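About us

Olness is a small company which sorts and packs toiletries for guest houses, hostels and holiday flats. We started in Drilville with 2 rooms and one long table, and we are still in the same building, only with more shelves.

Before Olness, our family kept a guest house with 28 beds. Every season we had boxes full of little soaps and sachets from different suppliers, and it took many evenings to put them in order. Other owners had the same trouble, so we began to do this work for them also. Today we prepare 3000 guest sets in a busy month.

What we do

You send us your mixed stock, or we order it for you. We take everything out, sort it by kind, put aside what is torn or leaking, and make sets for each room. A usual set has soap, something for the hair and a small cloth. You may change this as you wish. Many of our customers ask for two soaps when the room is for a family.

We have two kinds of service. Drororel is the regular one, with a delivery every month. Ostermann is for houses which open only in the season, and it comes as one large delivery before the first guests.

How we work

All sorting is done by hand. We tried to sort by weight once, but the sachets are too similar, and we gave it up after one week.

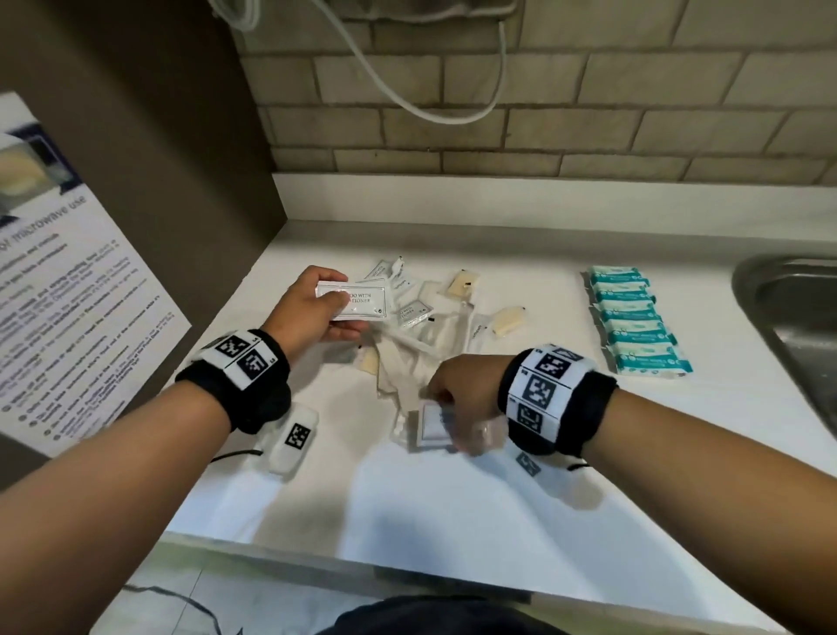
Mixed stock is the part of our work that we like most. It comes to us in bags and boxes of every size, and we empty it onto a clean white counter, where there is enough light to read small print. The soap bars in their clear wrappers are easy to find in the heap. White sachets need more patience, and each one must be picked up and held close before it goes to its place. Cloths are left for the end, when the small things are taken off them.

Visit us

Our packing room is number 303, on the third floor. Please ring before you come. We are glad to show you samples and to talk about what your guests need.

Page last changed: January 2019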